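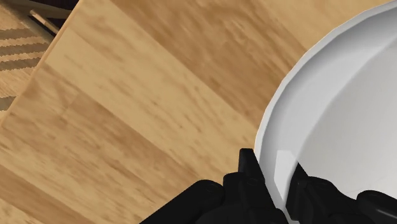
Karabo Potgieter reckons I've been feeding the starter wrong since March, and that the sour, nail-varnish smell is my own doing. Too little flour, too long between feeds, she said over the phone, and then she wanted to know what the kitchen gets down to at night. I had no idea. So that's the first thing to sort out, and it's why this notebook has come out of the drawer again.

13 September 2020

Bread bench, second batch with the Mokgethi flour. (Stoneground, bought at the mill shop in Prirkambridge, lovely stuff but thirsty!) Thermometer now lives on the shelf beside the jar. It said 17 first thing, which is a good deal colder than I'd have guessed, and explains why Dilby took all night to do nothing. Dilby is the starter, for anyone reading who hasn't met it.

What I did, while I remember:

Fed Dilby last thing at night, 50 g starter, 50 g flour, 50 g water. Used to do half that much flour. By breakfast it had domed nicely and smelled of yoghurt, no varnish at all, so one point to Karabo.

Mixed flour and water on their own and left them while I had my tea and hung the washing out. Meant to be half an hour, more like an hour by the time I'd found the pegs. Then the starter, then 10 g salt with a splash of water. The dough was a slack, gluey mess at this stage and I very nearly threw more flour at it. Glad I didn't. After the second fold it had pulled itself together and after the third it was coming away from the bowl in one piece.

Four folds altogether. I'd like to try two next time, with a longer rest, to see if the extra ones are doing anything except keeping me busy.

Shaping was a bit of a disaster. I floured the top when I should have floured the bottom, tore the skin getting it off the worktop, and ended up patching it with a wet thumb. Into the basket, tea towel over, into the fridge.

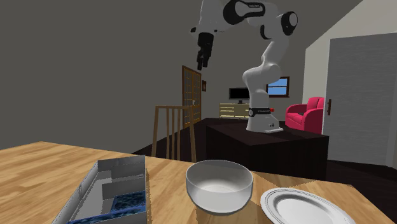 Sizwe Ngcobo says to leave it in the fridge until the following evening and stop fretting over it, and that a torn skin will mend itself if the dough's cold enough when it goes in the oven. We'll see. He also thinks the Pivov tin I've been baking in is too wide for this amount of dough and that's where my flat loaves come from. I'm fond of that tin, so I'm choosing to blame the flour for now.

Later, same loaf. Oven as hot as it goes, lid on for the first half, then off. One slash down the middle, a bit timid. It rose more than the last one, though it leaned over to the left where I'd patched it. Crust very good, properly dark, and it crackled on the rack for ages. Crumb tight at the bottom and open at the top, so still not quite proved enough I think. Flavour miles better! Nutty, only a little sour. Ate two slices far too warm, with butter.

For next time: jar in the airing cupboard overnight, flour the basket properly with rice flour, borrow the narrower tin from Ntombi Motaung if she's finished with it. And write the water down. I've put nothing here for the water and I can't for the life of me remember what I used.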